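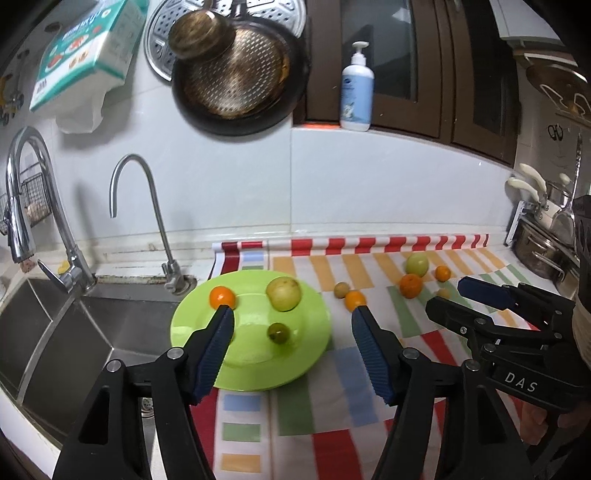

Makori fruit swap fills the hall and then some

MAKORI – The Makori neighborhood fruit swap came back this July bigger, louder and juicier than ever, with 59 households bringing something from their trees, vines and back porches. Last summer's swap drew 50, and people were thrilled with that!

The rules are as simple as they come. Bring what you have too much of, put it out, and go home with something you don't grow. By 10 a.m. the line ran out the door and past the bike racks, and the early birds were already trading tips on fruit flies, bird netting and the best way to get a stubborn lemon tree through a cold spring.

Plums went first, as they always seem to. Figs lasted 60 minutes, helped along by a grower from Arnero Street who handed out halves to anyone who slowed down near her table (the kids went around twice). There were passion fruits by the bucket, a wheelbarrow of cooking apples and one enormous pomelo that three families ended up splitting.

"I came with a bag of limes and I'm leaving with dinner, dessert and a cutting from somebody's guava," said Mwanahawa Mollel, who started the swap on her own front lawn and still runs it. "People who have lived two doors apart for years are in there arguing about jam. I love it."

The jam table was a highlight. Twelve jars were entered in the tasting, and a smoky tomato and chili spread from the Wamora Lane garden took the ribbon by a single vote. The runner-up, a pear and ginger butter, was scraped clean before the result was read out, so there may be some debate about that one next year. 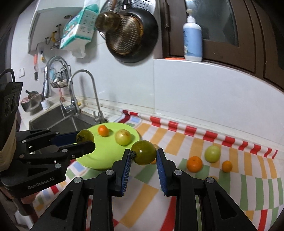
Round, glossy and green: fruit gets a closer look.

New this year was a pruning talk in the side room, which was planned for 20 minutes and ran to 90. The questions just kept coming! Anyone who missed it can pick up the handout at the Flenix Road library, along with a sign-up sheet for the winter grafting day.

Leftover fruit went to the school kitchen, where the cooks have promised crumble. Mollel is already looking for a bigger room for next summer, and she would like to hear from anyone with spare folding tables. Notes can be left at the library desk.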